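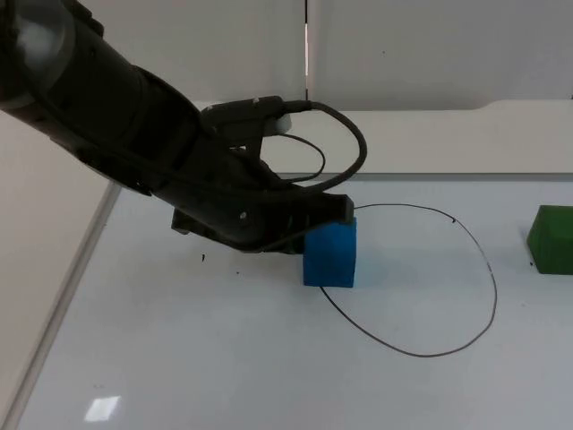 A black robot arm lowers its gripper onto a blue foam cube.

Bring Back the Consuls First

By Angelica Tan
20 February 2023

When two governments fall out and then decide to make up, the talk is always about ambassadors. Will they be sent back, and when, and which side will go first. Newspapers treat the return of an ambassador as the moment the quarrel ends. I think this gets the order wrong. The first people to go back should be consuls, and they should go back long before the ministers have settled what they are going to say to each other.

I spent part of my career on the Stoka crossing, which has been closed and reopened 3 times since I first worked there. Each closing was over something different. One was a fishing arrest, one was a speech, and the last was a disagreement about a survey of the seabed that neither side had the money to drill. Each time, both capitals called their ambassadors home. Each time, the consulates shut the same week, as if the two things were one thing.

They are separate jobs. An ambassador carries messages between governments. A consul renews passports, registers births, visits prisoners and stamps the papers a truck driver needs to bring onions across a border. If the ambassador leaves, the governments can still talk by phone or through a third country, and usually do. If the consul leaves, the truck driver has no one to call.

During the last closing, the consulate on the western side left 1,366 applications unanswered. I know the figure because Usman Kakakhel, who ran the visa counter, had to box them up. Some were from students. Many were from people with a parent on the other side. None of those people had any part in the dispute over the seabed, and the dispute was not settled one day sooner because their papers sat in boxes.

The usual reply is that closing everything sends a signal. Howard Dobson made this case well in a lecture last April, and it deserves an answer. His view is that half measures confuse the other side. If you are angry enough to recall an ambassador, he said, then leaving the visa counter open tells the other government that you don't mean it.

I don't think governments are that easily confused. They read each other's budgets and listen to each other's phone calls. What a full closing does tell the other side is that you are willing to hurt your own citizens, which is a strange thing to want to prove. It also makes the way back longer. A consulate that has been shut for two years has lost its lease, its local staff and its files. The western consulate took 8 months to reopen after the ministers had shaken hands, and for much of that time it opened only in the mornings.

There is a second objection, and I find it harder. Consulates need protection. When crowds are angry, the building with the flag is where they go. Apostolos Koutsoukos was inside the mission when the windows were broken, and he thinks the staff should have been pulled out a week earlier. I would not argue with him about that. If people are in danger, take them out. But a safety closing should be called one, with a date set for looking at it again. Ours never had a date. The street was quiet again within a month and the doors stayed locked.

What would a better rule look like? I would have the two sides sign a short consular agreement that stands apart from everything else. It would say that if ambassadors are withdrawn, each country keeps at least one office open with 4 staff and a fixed list of duties: passports, prisoners, births and deaths, freight papers. Where the streets are unsafe, the office could work from a neighboring country until they are. Nothing in it would mention the sea, the gas that may or may not be under it, or who was right about the islands.

A text like this was drafted once, at a meeting in Dreldale. Oluf Arnardóttir chaired it and kept it to two pages. It failed because one delegation wanted a line about sovereignty in the opening paragraph and the other wanted a different line. Both lines could have been left out. The duties themselves took less than an afternoon to agree.

I would like to see that draft taken out again now, while relations are merely poor. It is much harder to sign after the next arrest or the next speech. The ministers are due to meet in the spring, and their agenda as published has gas, shipping lanes and the exchange of ambassadors on it. Consular work is listed under other business.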